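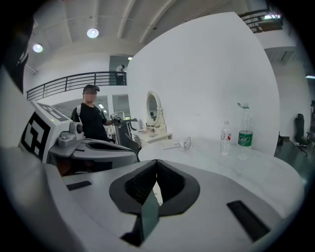 Section 4. Recording examples with the hand grippers

Read section 3 first if you haven't paired the grippers yet. This part covers one recording session at Rirside, start to finish, for the table tasks only. Drawers and doors are in section 5. A round white table with a couple of water bottles on it is plenty to work with, so don't spend the morning hunting for props. What matters more is the square marker on the slanted panel of the gripper - black and white, blocky pattern. Keep it clean and keep your sleeve off it. Clilon uses it to work out where one gripper is compared with the other, and a marker half under a cuff is the most common reason a clip gets thrown out.

4.1 Before you start

You need: both Brelleo grippers, charged. The shoulder pack. The tablet with Clilon on it. A soft cloth. The task card for the day.

1. Put the pack on and do up the straps before you pick up a gripper. Snug but not tight.

2. Switch on left gripper, then right. Wait for the small green light on each. No green light, go to 4.6.

3. Open and close both jaws fully, three times. Listen for grit. Wipe the black pads, inside the V as well, the ribs hold crumbs.

4. Wipe the camera lens. Cloth only, no spray.

5. In Clilon, tap New session, type your initials and the task card number. Check the free space line. Under 9 GB, offload first (4.5).

Note: long hair tied back, lanyards off. They swing into view and the model learns from whatever it's given.

4.2 Setting the table

6. Put the objects out as per the card. If the card says "any position" it means it. Move them between clips. Near, far, left, right, labels turned different ways.

7. Leave ordinary clutter where it is unless the card says clear. Cables, small boxes, a charger - all fine. We want some of that.

8. Check for shiny spots. A slightly glossy table top is OK, a lamp bouncing straight into the lens is not. Step round to the other side if so.

Caution: bottles with caps ON. Full or part full, doesn't matter, caps on. The grippers are not waterproof and neither is the pack.

4.3 Recording a clip

9. Stand at the start spot, arms relaxed, jaws open, both grippers pointing at the table.

10. Squeeze the left trigger twice. One beep. You are recording.

11. Hold still for 2 seconds. Don't skip this, the software needs it to settle and you will lose the clip.

12. Do the task at a calm pace. Slower than you'd do it at home but no freezing. If you pause to think, the robot learns to pause as well.

13. Use the gripper like it's your hand. Close until the object is held, not crushed. If a thin bottle buckles, you've gone to far.

14. Let go, back the jaws off, bring both grippers back to roughly where you started.

15. Squeeze the left trigger twice again. Two beeps. Done.

16. Tap Keep or Bin on the tablet. Add a word or two if something odd happened.

Dropped it? Keep going. Pick it up from where it landed if it's still on the table and finish the task. Those are good examples, tag them "recovery". If it went on the floor, stop and bin it.

Other people walking through, up on the walkway, sitting nearby: fine. Don't stop the clip for them. Clilon blurs faces during the offload. If somebody asks not to be recorded, stop, bin the clip, turn the other way.

Note: two people working at the same table is allowed as long as each has their own pack and the sessions are started seperately. Stay at least an arm's length apart. Watch the jaws when you both reach in, they pinch.

4.4 How many, and when to stop

The first Prosser model for table tasks was trained on 3,000 kept clips. The target for each new card is much smaller than that, see the card.

17. Take a break every half hour. Tired wrists make shaky clips.

18. Change the layout properly after each break. Different table edge, different side of the room, blinds up or down.

19. Stop when the card's target is met or your keep rate falls below 92 per cent on the tablet. Below that something is usually dirty or loose. Go back to step 3.

Don't do the same perfect grab over and over. Come in from the side, come in from the top. Use the left as well as the right. A tidy set of identical clips trains a model that can do exactly one thing.

4.5 Offloading

20. Jaws closed, grippers in the dock. Cable into the pack, then into the laptop. In that order.

21. Tap Send. Leave it alone until the bar is full. Don't unplug to check.

22. Look through three or four clips at random. Check for: marker visible at some point, both grippers in step, no smear on the lens.

23. Tap Clear only after the tablet says Copied. There is no undo and no second copy on the pack.

24. Write the session number on the wall sheet, plus anything broken.

4.6 Quick fixes

No green light: hold the power button to a count of ten, try again. Still nothing, swap the battery.

Beep but no timer on the tablet: tablet has gone to sleep. Bin the clip, wake it, redo.

"Marker lost" every clip: wipe it. Then check the corners, if the sticker is lifting it needs replacing, do not press it back down and carry on.

Jaw slow to open: pads are probably catching. Take the pad off (one screw), clean, refit with the V facing outward.

Picture jumps: lens ring loose. Quarter turn clockwise, by hand. No pliers please.

Anything else, or if a gripper gets dropped, even if it looks alright: bag it, label it, leave it for Rhydian Probert. Don't put it back on the dock.

Section last changed 5 Dec 2018. Steps 11 and 19 are new. Old printed copies still say one beep at the end - wrong, it's two.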